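Rerkside Tabletop Collection: Frequently Asked Questions

Last updated April 29, 2021

These answers cover the kitchen table task set. Questions about the mobile base are on a separate page.

What is an episode?

An episode is one attempt at one task, from the moment the operator presses the pedal to the moment the pedal is pressed again. It holds the joint positions, the gripper opening, the overhead video and one line of text that states the task. Nothing else is stored with it. Notes go in the session log.

How many episodes does each task need?

We collect 100 per task for the first training run and 300 for tasks that involve a door or a lid. Training on 50 was tried in August with the Helletti controller. The policy learned the approach and missed the grasp too often to be useful.

Who decides where the objects go?

The layout script does. It prints a rough position and a heading for each object, and the operator places them by hand. Do not correct a placement because it looks awkward. If an object cannot be reached at all, skip the layout and mark it "unreachable" in the log.

Why are there objects on the table that the task does not use?

A policy trained on a bare table tends to go to whatever is there. With other items present it has to use the task line to choose. Every layout therefore includes items that should be left alone. They may be near the target or partly under the arm's path.

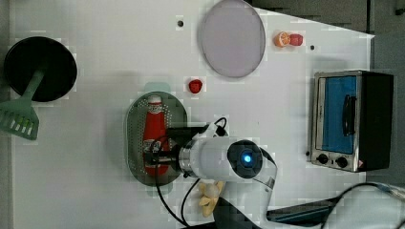 Photo: Rerkside / kitchen table set, overhead view

The bottle on the strainer tray is a harder target than the toy foods. If the gripper closes too low or too far to one side, the tray can shift as well. Approach from above, stop, and then close. The stop should be long enough to show in the joint trace.

May I use a different path each time?

Yes, within reason. Small differences in path are useful. Large detours are not, and neither are loops made to add variety. Take the path you would take if no one were recording.

What should I do after a failed grasp?

Open the gripper, back off and try again in the same episode. One retry is kept and tagged "recovery." After a second miss, end the episode and tag it "fail." Do not delete failed episodes. They are left out of the training set by tag, and we use them to test the success classifier.

How should the task line be written?

Use a verb, the object and, if needed, the destination: "put the strawberry on the plate," "pick up the ketchup." Use lower case and no period. Name an object by color only when two of the same kind are on the table. The Sotiropoulos word list gives the accepted name for each item. If an item is missing from the list, stop and request a name before recording.

Can I move the appliance?

Only between sessions. The toaster oven is treated as a fixture, and its position is written in the session header. If it gets bumped during an episode, end the episode, record the new position and start a new session.

How large is an episode on disk?

The limit is 2000 frames. Anything longer is cut at upload and tagged "overlong." An episode that reaches the limit usually means the operator paused, and it should be recorded again.

Where do finished sessions go?

Sessions are copied to the Kanness server at the end of each shift. Wait for the checksum report before clearing the local drive. If the report lists a mismatch, copy that session again under the same name.

Can I use the data outside the project?

Requests are handled by the data desk. State which tasks you need and whether you need video or joint data only. Joint data is released faster.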